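Can a robot help carry a table yet, or is that still years off?

Posted by Doltow_Shop in Home & Workshop Automation
247 views

I run a small rental business with folding tables and chairs. Moving tables is a two-person job, and I am often short the second person. I don't need a machine that works alone. I need something to take the other end. Has anyone seen this done with a normal table in a normal room?
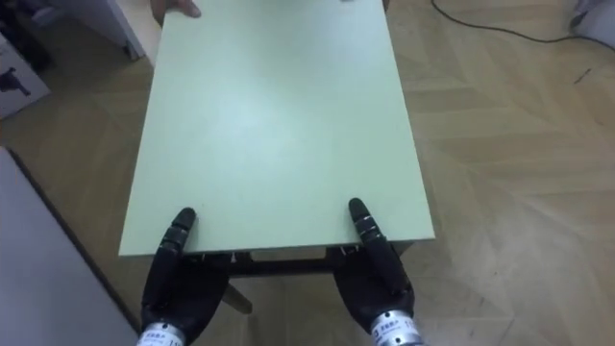 One person on the far corner, robot hands on the near edge.

If it can grip like that, I would like to know what else has to be right before it is worth paying for.

hutach_repair
1,564 posts

Holding the edge is the easier part. The hard part is two carriers agreeing on speed and direction. People feel a tug through the table and adjust. Ask any seller what their machine does when the person stops short or turns.

Look at the floor too. A cord is a trip hazard for you as much as for the machine, so ask for a demo on battery.

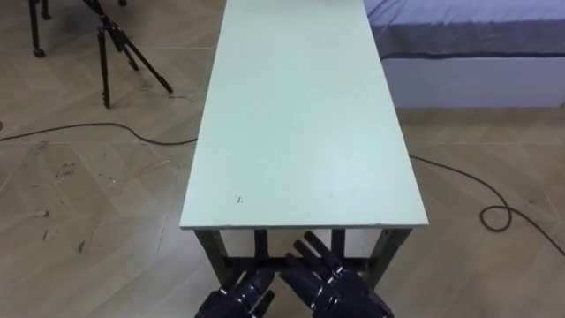
Clear tabletop, but cable on the floor on both sides.

I would also ask about doorways. We tried a wheeled cart helper at the Viststead warehouse in January and it was fine until the first threshold. We sent it back and bought two table dollies for $437.
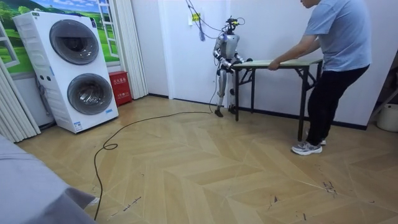

Donnelly Rentals
890 posts

Not yet for paid work, in my opinion. A person at one end and a humanoid at the other is a fair test, but you are still paying the person. Get a dolly. Ask again in a couple of years.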